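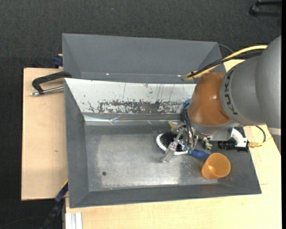
votora-boardinfo

Readme, last touched 19/06/2018

Small command line tool that dumps what your motherboard says about itself: chipset, BIOS version, memory slots, PCIe lanes, fan headers. Plain text out, one line per item. Written for the shop bench at Grostdale where we were typing this stuff in by hand.

Status

Works. Not pretty. Linux only, Windows build is half done and sits in the win branch, dont use it yet.

Boards tried so far: 11. Full list in boards.txt, with BIOS version next to each. If yours isn't there it will probably still run, you just get "unknown" in more places.

Install

Needs Python 3.5 or newer and dmidecode. Unpack anywhere, run setup.sh, done. Needs root to read the memory slots. Without root you get the board name and the BIOS date and thats it.

Usage

boardinfo
prints everything

boardinfo -m
memory only

boardinfo -f
fan headers and current speeds

boardinfo -o file.txt
writes to a file, overwrites without asking, careful

Add -q to drop the header lines if you are feeding it to something else. The Ternby import script expects -q and will choke without it.

Output

Name, then a tab, then value. Always a tab. Older versions used spaces and that broke on board names with spaces in them, so if you have scripts from before December they need changing.

Memory speed is what the board is running at, not what's printed on the stick. Two people have filed this as a bug. It isn't one.

Timeouts

Each sensor read gives up after 30 seconds. Too long for most machines, but one of the older boards really does need it on a cold boot. Change it in config.ini, key is sensor_wait.

Known problems

- Fan header 4 shows as header 3 on some micro ATX boards. Same speed listed twice. Label problem in the BIOS tables, no fix from our side so far.
- PCIe lane count is wrong when a slot is shared with the M.2 socket. Reports the full width either way.
- Board revision missing on anything flashed with a beta BIOS.
- Crashes if the serial number field has non ASCII characters in it. Fix is written, not merged.
- Temperatures in Celsius only.

Adding a board

Copy template.txt in the boards folder, fill in what you know, leave the rest blank. Run check.sh before sending. Please include the raw dmidecode dump, and take your serial number out of it first.

Credits

Isamu Furukawa wrote the original parser and most of the sensor code. Fan table layout borrowed from the Hosoda project, same license.

License

MIT. See LICENSE. Bug reports to the tracker, please put the board name in the titel.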